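# Palton teleoperation kit with the Skirar simulation pack

30 Apr 2026

The Palton kit is a desktop controller for showing a robot arm a task by remote control. It consists of a six-axis handle on a weighted base, a trigger for the gripper, a foot switch, and recording software. I ran it against the Skirar kitchen pack, which supplies simulated counters, containers and food. No physical arm was used for this review.

Setup took 60 minutes on a Linux workstation, most of it spent on driver permissions. The quick start guide covers the handle but leaves out the foot switch, which has to be assigned by hand in the configuration file. The setting is called clutch_input and it's documented only in the changelog.

## Handle and trigger

The handle is light and holds its position when released. Translation is mapped one to one by default. For kitchen work I reduced it to one half, so that a large hand movement gives a small gripper movement. Rotation scaling is a separate value and should be left alone. Changing it makes the wrist feel disconnected from the hand within a few seconds of use.

Trigger travel is long, with the first third doing nothing. A dead zone setting exists and I set it to zero. After that, partial closing was easy to hold, which matters with round produce. There is no force feedback. Contact is reported by a short tone, and the tone is the same for a fingertip touching food and a fingertip touching stone. I turned it off on the second day.

The foot switch disengages the arm while the hand is repositioned. It works well, but the pedal slides on a hard floor.

## Recording

I recorded 500 demonstrations of produce handling on the marbled counter layout. The task covers picking up a vegetable from among bowls and plates and placing it in a named container. Long items are the hardest case. The two fingers have to come down on either side of the vegetable with the wrist close to vertical, and the dark bowl interiors give poor depth cues on a flat monitor. 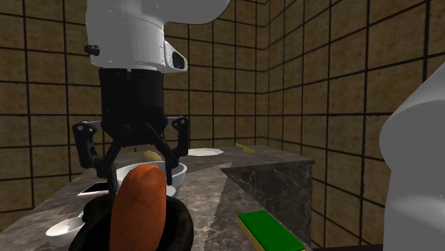
*Skirar kitchen pack, counter layout: two-finger gripper at the top of the upright carrot.*

For grasps like this one I found it best to line up the wrist first, lock rotation with the side button, and then move only in translation. Demonstrations made that way were shorter and had fewer corrections near contact. The default view is adequate for the approach and weak for the last stretch, when the gripper hides much of what stands behind it. A second view can be docked beside the first — I would turn it on before recording anything.

The software saves joint positions, gripper opening and rendered views at a shared clock. Files can be trimmed in place. Trimming doesn't update the episode length in the index, so the index has to be rebuilt afterward. Skip that step and the export stops with an error that mentions neither trimming nor length.

## Replay

Replay is the best part of the package. A saved demonstration can be run again with the objects shifted slightly, and each run is marked as completed or failed by a check the user writes. I generated 4000 shifted replays from my recordings, and 3870 passed the check. The failures were mostly in layouts where a shifted item overlapped the rim of a bowl at the start. A filter for bad starting positions would remove these, and Palton lists one for the July release.

## Compared with the Gondham controller

The Gondham unit I used previously has a stiffer handle and a better pedal. Its recorder has no replay function, and its clutch resets the wrist angle each time it is pressed. For short pushes and simple lifts the two are equal. For anything that needs a careful vertical approach, the Palton is faster to work with and less tiring over a long session.

## Verdict

Recommended for small groups recording demonstrations in simulation, with the scaling and dead zone changes described earlier. Buyers who need force feedback should look elsewhere. The unit was bought at list price through Taşdemir, and the spare trigger spring in the box was the wrong size.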